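Free spins are never free, and I wish the people who review online casinos would stop writing as if they were. Take the welcome deal at Gasard: 40 spins, no deposit. Lovely. Then you open the terms and find whatever you win has to be wagered 59 times before you can touch it. My mate Eilif Bråten had a go in December and finished with $152 in his bonus balance. He withdrew none of it.

I've heard the defence. Abílio Meireles, who runs a review page I otherwise like, reckons players get a bit of entertainment and should leave it there. Fine, then call it a demo. A demo doesn't ask for your driver's licence.

Plastic wine glasses, with the rack in the second photo. 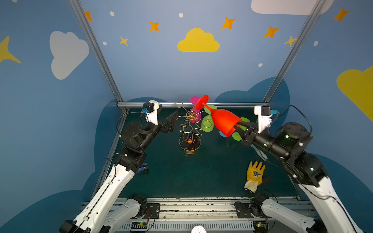
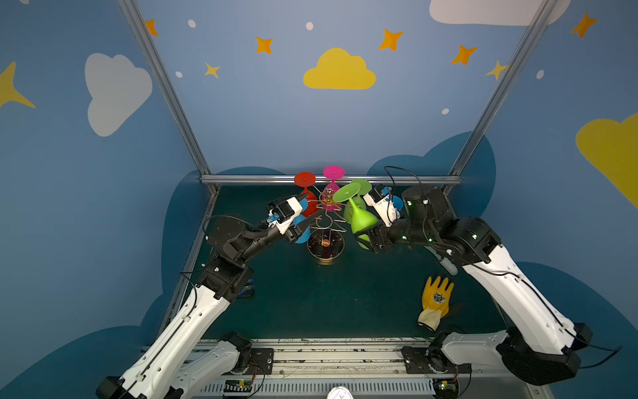
Fakville is a bit better, with a 42 times requirement printed on the sign-up page, though I'd hardly call that generous. Why should a punter need a calculator to work out what a gift is worth? Until the wagering figure sits in the same size type as the spins, I'll keep assuming the offer is worth nothing.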